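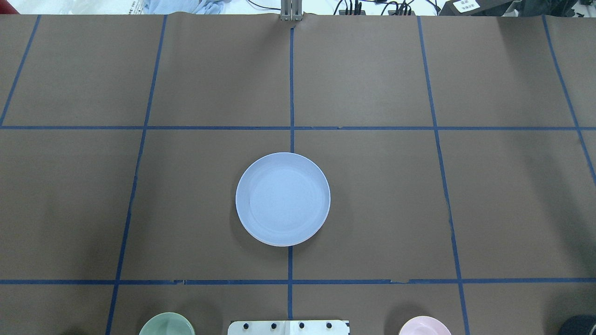

*Plate on the centre line, Sunday afternoon.*

Club project week again. Noreen Ó Flaithearta wanted us to try table setting this term, so Tavion and I wrote a short program called Savine that moves a plate from one taped square to the next. I'd hoped to have it finished by now.
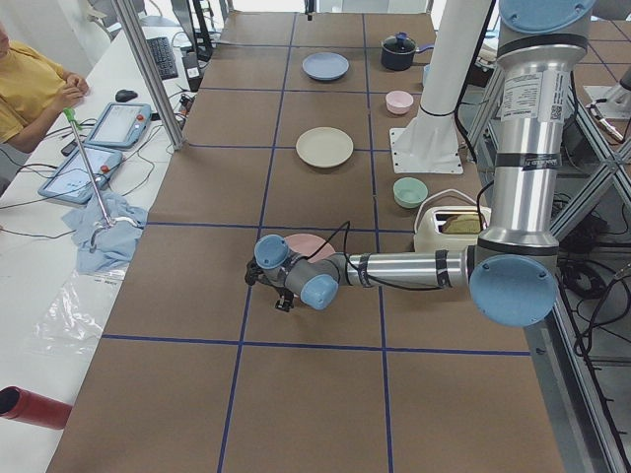
We agreed on three rules. The plate has to end up inside a single square, the arm has to stop for 2 seconds before it lets go, and you can't touch the tape to make your score look better. Babita keeps the log in a spreadsheet, with a row for every attempt and a column for excuses.

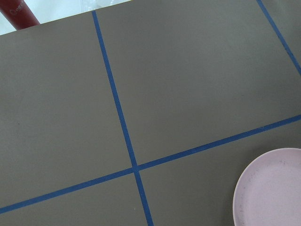
Plates are harder than bowls – the rim is low and the fingers have to come in at the right height. Tavion thinks we should slow the last part of the move. I'd like to sort out the square positions first, as I typed them in by hand. Elvira is checking my numbers on Tuesday.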